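Rev. 3 April 2024. Replaces the section 4 in the old binder. If your copy still says "press and hold the pedal", throw it out.

# 4. Recording demonstrations (Plulis two-arm station, Dollik recorder)

Covers the table tasks in the Gomeo set. Cups, doilies, tray. Drawer tasks are section 5, cloth is section 6, neither one finished yet.

You need: a homed station (section 2), calibrated wrist cameras (section 3), an operator login. No login, no recording. Dollik will let you drive the arms on the guest account but throws away the takes at logout without asking.

## 4.1 Before the first take

1. Power on the station. Wait for both arms to go solid on the status page. Blinking = still homing, leave it.
2. Open Dollik on the station PC. Should connect by itself. If it asks for an address, use the station name and port 1718.
3. Check disk. 100 GB free or more. Less than that, run the upload first (4.6) and come back.
4. Open both wrist views, then the overhead view. Look at each one for a few seconds. Moving your hand under the camera is the fastest check that the view is live and not a stuck picture from last session.
5. Wipe the wrist lenses with the dry cloth. Not your sleeve.
6. Check the fingertips. Pads flat, no lifting corners, no glue showing. Swap now if in doubt, not halfway through a batch.
7. Open and close each gripper all the way, twice. Listen. Grinding or clicking means stop and go to section 9.

> **CAUTION:** Stop button within reach of the operator, every session. Test it once before the first take. Arms should drop to hold, not go limp. If they go limp, tag the station out and don't record on it.

## 4.2 Setting the table

Task card for the cup family is G-CUP. It comes up in Dollik when you pick the task. Read it even if you did the same one yesterday, the wording gets changed.

1. Clear anything that isn't on the card. Pens, tape, phones, gloves.
2. Tray on the side the card says. Doesn't need to be square to the table edge. Better if it isn't, move it a bit between takes.
3. Cups where the card says, colors as the card says. Some variants want a cup standing at an angle at the start. Leave it at an angle.
4. Doilies flat. Throw away creased or torn ones unless the variant is "worn".
5. Step through to **Ready** in Dollik. It grabs a start image from every camera.

Note: we don't clean up the room for takes. Policies that only ever saw a blank wall did badly as soon as someone hung up a coat. Leave the room the way people use it. Normal traffic is fine. What we don't want is someone leaning into the overhead view during a grasp, or a lamp switched on or off mid take.

Note: no name badges or screens with customer work in view. If one gets in, mark the take **Private** and it goes to the review queue instead of the upload.

## 4.3 Recording a take

1. Hands on both leader handles. Match the pose shown on screen. Dollik won't engage until you're close enough, bars go green.
2. Tap the pedal once. Tone = recording. No tone = not recording, don't start moving.
3. Hold still for a beat. The trainer wants a little stillness at the start.
4. Approach the cup with the gripper open wide. Come in level, low on the body. Not at the rim.
5. Close slow. Both tips should touch before you squeeze. If one side touches first the cup scoots, and then you've taught it to scoot cups.
6. Lift straight up a little, pause, then travel.
7. Keep the other arm somewhere sensible. Parked high and back is good. Not twitching around. Every motion of the idle arm gets learned too.
8. Set down on the target, open, back away along the line you came in on.
9. Hold still, tap the pedal. Two tones.
10. Grade it right away (4.4).

Speed: slower than you would with your own hand, faster than you'd think. Long dithering above the cup is the most common thing wrong with new operators' takes. Decide, then go. If you need to look, look before you tap the pedal.

Grip on the tapered cups takes some practise. They narrow a lot toward the base, so a hard squeeze pushes them up and out. Low contact, tips even on both sides, only as much force as it takes. Force bar on the leader handle should sit in the lower third.

Check the wrist view when you have the cup. Rim should show as a wide oval, both green tips visible, one on each side of the cup. If you can only see one tip, you're rotated. Fine to fix it during the take, as long as you fix it smoothly.

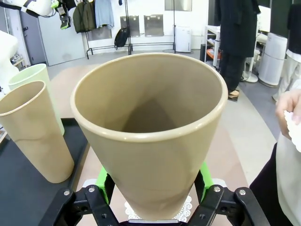 What if I drop the cup in the middle of a take?

Keep recording and pick it up again if the arm can reach it, then grade the take as Recovered. If it went on the floor, end the take and grade it Failed.

Same goes for a tipped cup. Stand it back up with the gripper if you can do it without a struggle. Recoveries are worth having, we are always short of them. But don't drop cups on purpose to pad the numbers, staged drops look nothing like real ones and the reviewers can tell.

> **CAUTION:** Never reach in by hand while the leader handles are engaged. Pedal off, wait for two tones, check the bars are gray, then reach. Applies to helpers resetting the table as well as the operator.

## 4.4 Grading

Do it before the next take. Not at the end of the batch, you won't remember.

| Grade | Use when |
|---|---|
| Good | Task done as on card, no regrasp, no bumps |
| Recovered | Task done, something slipped or got bumped and you fixed it |
| Failed | Task not done |
| Scrap | Hardware or camera trouble, wrong table, wrong card |
| Private | Something in view that shouldn't leave the building |

Failed takes get kept. Don't scrap one because it's embarassing. Scrap is for takes that are wrong as data: frozen camera, arm fault, you recorded the tray task with the cup card up.

Comment box is optional. Keep it short. "left pad slipping" is useful. "bad" is not.

If you gave the wrong grade, open the take list, pick it, press **Regrade**. Works until upload. After upload you need a reviewer.

## 4.5 Batches and variation

A batch is six takes on one start layout. Then change the layout. Dollik pops up a reminder, you can't dismiss it without a new start image.

What to change between batches:

- Tray position and angle
- Which cup is the target, if the card allows
- Where the doilies are. Overlapping is OK
- Table height, one notch up or down
- Blinds, lights

What NOT to change:

- Camera mounts. Ever. If one gets knocked, recalibrate (section 3), new session.
- Fingertip type. Green tips for the whole cup family.
- Gripper speed limit.

Switch operators between sessions when there are enough people. Everyone has habits. One person always comes in from the left, the model will always come in from the left.

Target for G-CUP is 3000 graded takes over all stations, Good and Recovered together. Running total is top right in Dollik. It refreshes on upload so don't panic if yours hasn't moved. Closing date for the cup family is end of May.

## 4.6 Upload

1. Finish the batch. Don't upload with an open one.
2. **Session > Close**. Dollik checks every take for missing frames. Let it run.
3. Anything flagged red: open it, look, scrap or keep. Yellow is a timing warning, keep.
4. **Upload**. Leave the PC on. Lock the screen, don't log out.
5. Done when the session line says *Stored*. *Sent* isn't done.

Interrupted upload picks up where it left off next time you open Dollik. Don't copy session folders over by hand. We had a doubled session at the Gauthier site that way, took ages to pull apart.

Local copies get deleted by Dollik after *Stored*. Do not delete them yourself, even if the disk is tight. Close something else.

## 4.7 When it goes wrong

**No tone on pedal.** Check plug behind the PC. Then check the pedal shows up under **Devices**. Replug, restart Dollik. Arms don't need re-homing for this.

**Bars won't go green.** One wrist joint is usually a full turn off. Unwind the leader handle, try again.

**Wrist view dark or smeared.** Lens. Clean it. Still dark, exposure got locked, press **Reset exposure** with the gripper open over the table and no cup in it.

**Wrist view lags behind the arm.** Close the overhead preview window. It still records with the preview closed. If it still lags, scrap the last take and restart Dollik.

**Gripper says closed, isn't.** Cycle it open and shut. Same again, stop the session, section 9. Takes from before the fault need checking too, so write down the last take number you trust.

**Cup slides in the grip every time.** Pads. Wipe with a damp cloth, let dry. Shiny pads get replaced.

**Arm stops, orange light.** Joint limit. Pedal off, back the leader away from the limit, clear it on the status page. The take is Failed if you were in the middle of the task, Scrap if you hadn't moved yet.

**Take count jumped backward.** Display only. Reopen the session.

## 4.8 End of session

1. Arms to park, both of them. Wait for solid.
2. Grippers half open. Not closed, it flattens the pads.
3. Cups and tray back in the G-CUP bin. Doilies flat in the folder.
4. Lens caps on.
5. Write fingertip swaps, knocked cameras and faults in the station log. Take numbers if you have them.
6. Log out only if the upload says *Stored*. Otherwise lock.

Spare pads and pedals are in the drawer under the PC. Take the last one, put it on the order sheet.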